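The cable, the whole cable and nothing but the cable

I have lost most of a working week to a cable, and I'd like some of it back in the form of a blog post.

The job is easy to explain and dull to watch. We hold a gripper in each hand, pick up a household object, put it in a clear box, take it out again and repeat until the kettle calls. The grippers record what their jaws do, and a robot arm is later expected to learn manners from the results. I've been at it since September. My mum thinks I build robots. I put phones in boxes.

On the Friday, episode 361 looked fine while I was doing it. Phone up, phone across, phone down in the box, lid on, lovely. Then I opened the log for the left gripper and found that, as far as it was concerned, the jaws had closed on the phone, opened in mid-air, closed again and then stayed perfectly still for 14 seconds while I carried on working. The phone hadn't dropped. My hand hadn't stopped. The gripper had simply left the conversation.

Any sensible person would have looked at the cable first. I did the following instead.

I blamed the software. Tiziana Russo wrote the logger, and she took this with the patience of someone who has been blamed before. She asked whether I'd checked the cable. I said of course I had, meaning that I had looked at it and it was there.

I blamed the phone case. It's a shiny one, all pink and turquoise when it catches the light, and I had a theory that it was slippery and the jaws were skating on it. I spent an hour picking up a matt black phone to compare. The fault turned up with that one too, twice, so the theory went in the bin along with my sandwich wrapper.

I blamed the jaw sensor, and this one cost money. We ordered a new one from Torden, who are quick, and Man-sik Ban fitted it in his lunch break (thank you, Man-sik, I owe you a lunch break). It worked beautifully all afternoon. By the next morning it was reporting that the jaws were open, shut and open while the gripper lay on the table with nobody touching it.

That should worry you a bit. It worried Nii Sulemana quite a lot, and he is the one who signs off whether we're allowed to plug the left hand into a live arm for the mirroring tests. On those days whatever my gripper says, the arm does. A gripper that announces "open" by itself while an arm is holding something over a bench is a good way to lose a phone, or to collect a bruise. He stopped the mirroring tests there and then and put a strip of tape across the arm's power switch with his initials on it. I sulked. He was right.

So I went back to plain recording, with the log up on a second screen, and tried to catch the fault in the act. I did the same grab over and over from the same side, left hand coming in over the phone, cable hanging off the left edge of the board on its way to the floor. 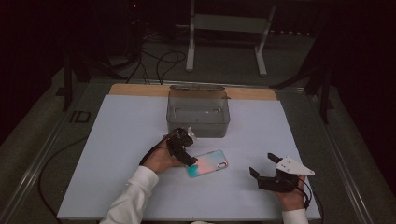 What finally gave it away

It was the reach. If I worked close to my body, nothing happened. If I stretched for the box at the far end of the board, the log went mad. Further reach, less slack, more pull where the cable goes over the edge. I pinched it at that point and wiggled, and on the screen the jaws applauded.

Henrique Pacheco cut the outer sleeve open with a scalpel and found one of the conductors broken inside it. The plastic on the outside was perfect. The two ends touched when the cable was relaxed and parted company when it was pulled, so every time I laid the gripper down to inspect it, it healed itself.

The damage, for anyone keeping score: 3 days of chasing the wrong thing, one sensor we didn't need, and 1,199 recordings to go back through, as we can't say when the wire started to go. Tiziana has written a check that flags any jaw movement too fast for a human hand. She named it after me. I won't be repeating the name.

What we've changed:

Both cables now have a clamp under the board, so the pull lands on the clamp and leaves the bend alone.

Before each session we do a full stretch with each hand, log open, and a wiggle at the edge.

If the signal drops out, the arm now holds its last position and stops. Before, it took silence to mean "open" - a choice I'm told made sense at the time.

Nii's tape stays on until we've had a clean fortnight. We're on day four. I've asked whether weekends count and he's thinking about it.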